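Ok so the storage box died. Sort of. Quick post as I've got to be out the door by 5 and I said I'd write this up back in February.

Short version - the little home server I keep under the stairs started throwing read errors on one of the old spinning disks, and I finally gave up and went all solid state. Should have done it ages ago. Cheaper than I thought, louder than I thought too (more on that further down, it's the fan).

What was in there before: 3 hard drives, all different ages, one of them pulled out of a dead set-top box. Not proud of it. Photos, backups, a heap of music, the family tax stuff. Backed up elsewhere, yes, before anyone emails me.
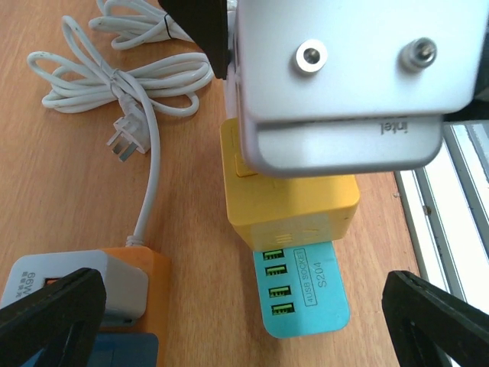 Page last modified: February, 9:40 pm

What I bought. Two Trelleo SATA drives, the plain grey ones, and one Hedby M.2 stick for the operating system. The Hedby was an impulse thing. It was on the counter and on special and I'm weak.

I wanted the Varurell controller card as well but the shop had none and the wait was silly, so everything hangs off the motherboard ports for now. Fine. It's a home server, not a bank.

Copying took forever. Not the new drives' fault, the old ones just crawl once they start retrying bad sectors. I left it going overnight and in the morning it had stopped on one folder with 2,403 files in it. All thumbnails. Thumbnails! A cache folder from a photo program I haven't used in years. Deleted the lot, started again, and it went straight through by lunch.

Lesson there, clean up before you copy. I know this. I did not do it.

Then the usual fuss with permissions. Everything came across owned by root as I'd run the copy from the rescue stick and forgot the flag that keeps owners. So that was another hour of changing things back, folder by folder, and swearing. If you're doing the same job, check one small folder first and look at who owns it at teh other end.

Speed. I'm not a benchmark person but people always ask. Over the network you'd hardly notice, the network is the slow bit. Where you do notice is opening a big folder of pictures, which used to sit there grinding and now just opens. Searching is better too. The nightly backup used to still be going when I got up for breakfast and now it's finished before I've gone to bed, more or less.

I did try the Noiphan disk tool that everyone on the forum likes. Looks nice, nice colours, but it wanted an account before it would show me the wear figures, so off it came. The plain command line one does the job and doesn't want my birthday.

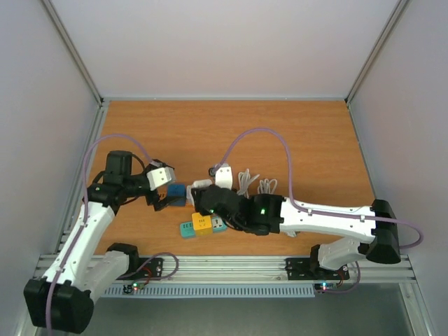 Two arms, one tabletop.

Now the fan. With the old drives rattling away I never heard it. Take them out and suddenly there's this whine, a sort of thin mosquito noise, right through the stair wall. Turned it down in the BIOS and it got worse, some kind of hum at the lower speed. Turned it up, louder but a nicer sound. It's sitting at almost 2,000 rpm now which is dumb for a box that barely gets warm. New fan on the list.

Power use is down a bit. Haven't measured it properly, the plug meter is at my sister's place and has been since last winter. Will update if I ever get it back.

Things I'd do differently. Buy both data drives from different batches, for one, as mine have serial numbers one after the other and that bugs me. Label the cables. Also turn off the sync on the laptops first, becuase mine woke up halfway through and decided half the library was missing. It wasn't, but it gave me a fright.

Old drives are in a drawer till I'm sure. Then the drill.

Next up is the fan, and maybe that controller card if it ever comes back in stock. Comments are open again by the way, the spam filter was eating everything. Sorry if yours went missing.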